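Denetti Opens Suturing Practice Room in Radov

RADOV, March 19, 2018 – Denetti today announced the opening of a suturing practice room at its Radov training center. The room has 5 stations and will offer courses in closing straight incisions with a curved needle and thread. Each course is limited to 18 participants and runs for two days.

Suturing practice at the Radov center.
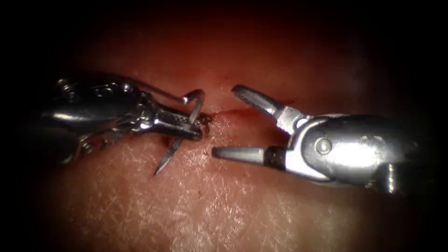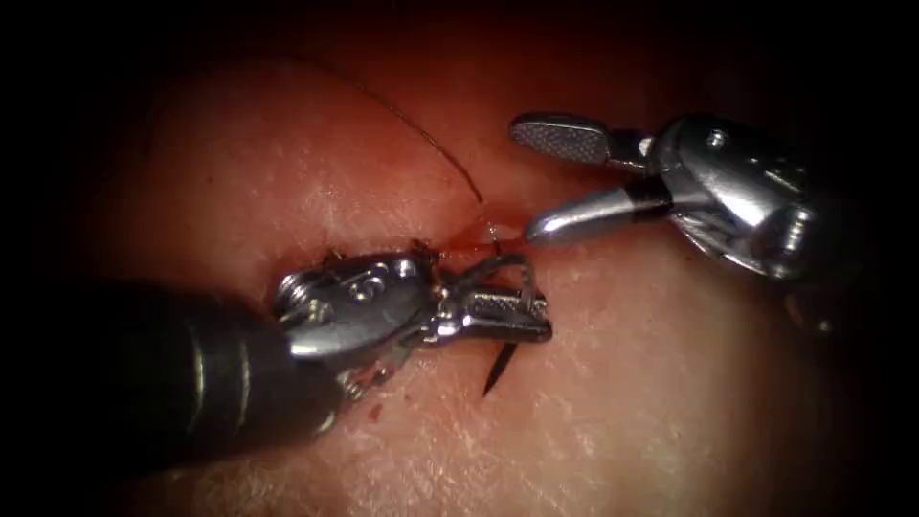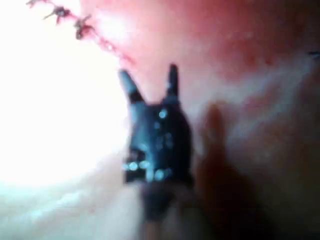 Course fees include all needles, thread and practice materials. Hospitals may reserve the full room for their own staff. Registration is open through December at the Denetti front desk, 100 Trarketti Street, Radov.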